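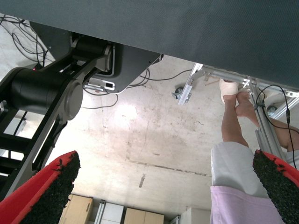 Spur gear

A spur gear is a wheel with straight teeth cut parallel to its axis. It is the simplest kind of gear and the one most often found in clocks, toys, printers and small workshop machines. Two spur gears run together only when their shafts are parallel and their teeth are the same size.

Parts

The hole in the middle is called the bore, and the shaft passes through it. The flat side is the face, though some makers use that word for the width of the teeth. The spaces between the teeth are the roots.

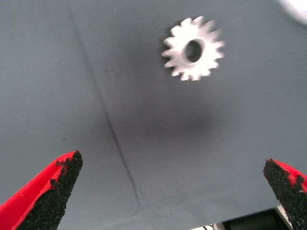

A light-colored spur gear with short, squared-off teeth and a round bore.

Ratio

The ratio of a pair is found by dividing the number of teeth on the driven gear by the number on the driver. A 30-tooth gear driving a 60-tooth gear gives a ratio of 2 to 1 – the larger gear turns at half the speed with twice the torque, before losses. The two turn in opposite directions. A third gear placed between them restores the original direction and leaves the ratio alone.

Materials

Steel and brass are used for heavy loads. Nylon and acetal are common in light work, where they run quietly and need little or no oil.

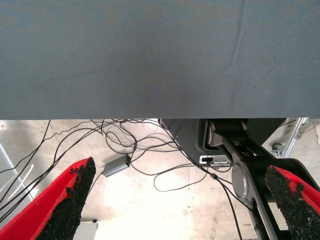
Plastic gears wear faster than metal ones when grit gets into the teeth, and they can soften if run hot. The Plalmont workshop handbook, compiled by Eulalia Navarrete, advises checking them for wear after every 400 hours of use.

Noise

Spur teeth meet along their full width all at once, which makes them louder than helical gears at high speed.

See also

Bevel gear
Helical gear
Rack and pinion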